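News from the learning group

Jan 12, 2018

We started the new year where we stopped in the old one, with the collection of examples for Pamum. For readers who joined the list since August: Pamum is our program that should learn to put parts together by watching how a person guides the arm. It needs many examples, and we have now recorded over 200.

The work is slow but quite pleasant. One person holds the controller and brings the arm through the whole task, from the first approach until the part is in its place. A second person moves the parts to a new position and writes down the try in the log book. We change seats after every 27 tries – before Christmas we made longer turns and the movements became lazy toward the end, which the program learned very faithfully.

Failed tries stay in the collection, but they get their own label. Our partners at Uller have asked for this. They want to see how a person corrects a bad grip, and it is hard to perform such a correction on purpose. Please do not delete them, also when they look embarrassing. Last week nine were deleted and we had to restore them from the backup in Brostmont.

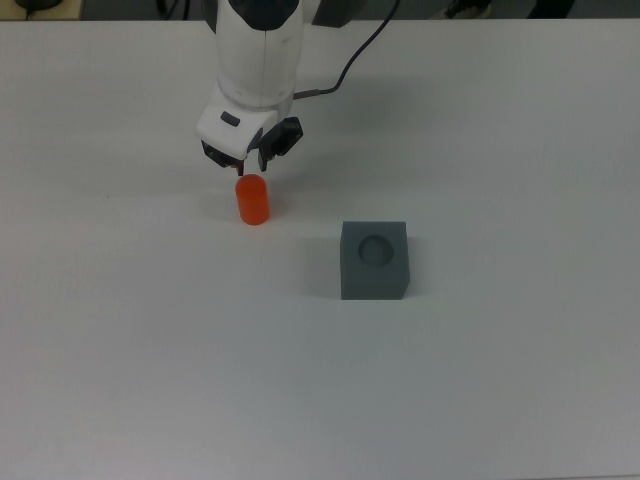

Text: M. Seppälä

The task at the moment is the orange cylinder and the gray block with the round hole in its top. The cylinder should be picked up standing, carried over and set into the hole. We keep the rest of the white table free, so that the colours are easy to separate. For the start of each try, the fingers are open.

We still need people for two evenings. You do not need experience with the arm, a short practice is enough. Write your name on the list beside the lab door, and please bring indoor shoes.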